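Where Does the Dust Go? Shelves, Dusters and One Very Long November
Project report, Home and Materials module
Group members: Sadia Lodhi, Rafia Gilani, Lanying Long, Amna Rizvi
Tutor: Shagufta Hashmi
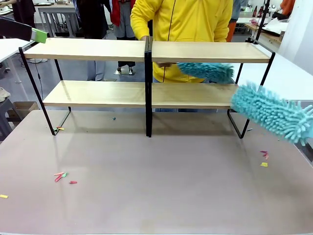
Our question was a small one to begin with. Does it matter how you dust an open shelf, or only how often? Rafia was sure it was all down to how often. Lanying thought the order you do the boards in would make the bigger difference, and since neither of them would give way, we had a project!

Why open shelves

We picked two-tier shelves with pale wood boards and thin black metal frames because so many of us have something like them in our rooms. They look lovely for a day or two. Then you notice how many places there are for dust to settle - both boards, the slanted legs, the foot loops, and worst of all the narrow gap where two units stand side by side. We gave that gap a name, Felel, after a cartoon Amna used to watch, and it stuck so well that it's written on all our record sheets.

What we used

For the main trials we used chenille dusters with thick, fuzzy strands. We compared them with a folded cotton cloth and a dry paintbrush that Sadia found in the art cupboard. For dust we used fine cornflour shaken through a tea strainer, because real dust takes ages to collect and it's never the same twice.

How we did it

Each trial went like this. One person sprinkled the boards and left them for ten minutes. A second person dusted, either top board first or bottom board first. A third pressed strips of clear tape on marked spots and stuck them to black card. Then we scored the card from clean to floury without knowing which trial it came from. Lanying kept the key in an envelope and was very strict about it.

We did 83 trials altogether, which gave us 336 tape strips, four for each trial and a few spares. Two of us scored every strip, and when we disagreed a third person decided.

What we found

Order matters a lot more than we'd expected. Going bottom first meant the lower board had to be done again nearly every time, because whatever was knocked off the top came down on it. Top first, working from the outer end towards the middle, gave the cleanest cards by far.

The chenille did best on the flat boards and was brilliant at reaching into the space between the upper and lower ones from behind. We hadn't planned to dust from the back at all! Amna tried it and it was so much easier that we added a whole extra set of trials.

Felel beat everything except the paintbrush. The cotton cloth was good along the front edges but hopeless around the metal posts.

What we'd change

Cornflour clings more than house dust does, so our scores are probably a bit harsh. We'd also like to wash the dusters between trials next time. We only shook them out of the window, and by the last week they were giving some of the flour back.

Rafia still says that how often is what counts. She wants to run a second project on it next term, and three of us have already signed up.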